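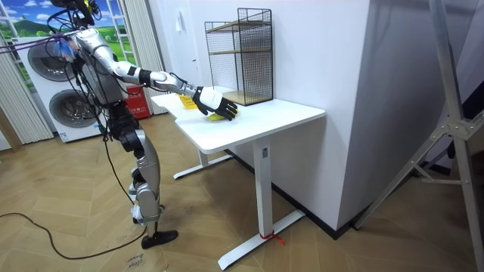

Right hand on the yellow piece, white desk.

July, workshop notebook, car side

Started at 8.40. The subject for today is the engine for the Miranda, the small two-seater which Cadik wants to show with more power than the old one. Ekow Gyamfi came with the turbo from Odis and we put it on the bench engine before lunch. The old oil pipe did not fit, the new flange is 3 mm thicker. I made a longer bolt set and wrote the part number on the drawing.

First run without load, oil pressure good, no leak at the flange. Second run with load up to 2,158 rpm. At this speed there is a whistle from the inlet side. Ekow thinks it is the hose clamp. I think it is the bypass valve, which closes too late. We did not agree, so we will test both.

Valentina Jara sent the gearbox figures in the afternoon. The third gear is longer than in the first proposal, and I like this, the car will not need so many changes on a hill road. The sixth gear I find too long for such a light car. With the driver and half a tank we have 1,249 kg, and I do not believe that it pulls well in sixth from low speed. Please, Valentina, look again at the final drive before you order anything. 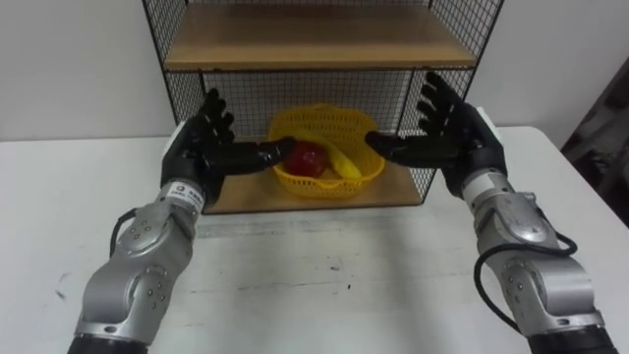 The cooling is the part I am least happy with. The radiator in the Miranda sits low behind the front bumper and the air must turn two times before it arrives. Ekow asks for a closed duct, but I would like first to try an open mesh in the bumper, black wire, the same sort of thing as the mesh shelf where the yellow fruit basket is, only with smaller holes so that stones stay outside. It is cheap and I can cut it here. If the water temperature is still too high on the long run, then we make the duct and I will not complain.

Brakes: the front discs from Prisik are here, the pads not. Prisik says they are sent. I measured the discs and all is inside the tolerance, but one has a small mark near the edge. I put it to the side with a paper on it, please do not mount it.

The exhaust has the old rear silencer for now. It touches the heat shield when the engine moves on its mounts, one can hear it at idle. I bent the bracket a little and it is better, not good. We need 11 mm of free space there and we have less. A softer mount would make it worse, so the
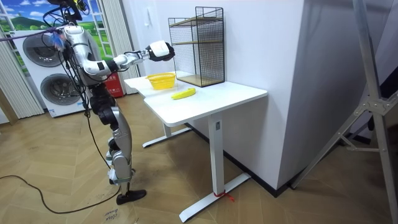
bracket must be made new, with the hole moved to the outside. I have drawn it on the back of the gearbox sheet.

To do next:
Change the hose clamp, run again at the same speed, listen.
If the whistle stays, change the bypass valve.
Cut the mesh for the bumper.
Ask Prisik for the pads and a new disc.
New bracket for the silencer.

Stopped at 17.15. The key of the test room is with Ekow.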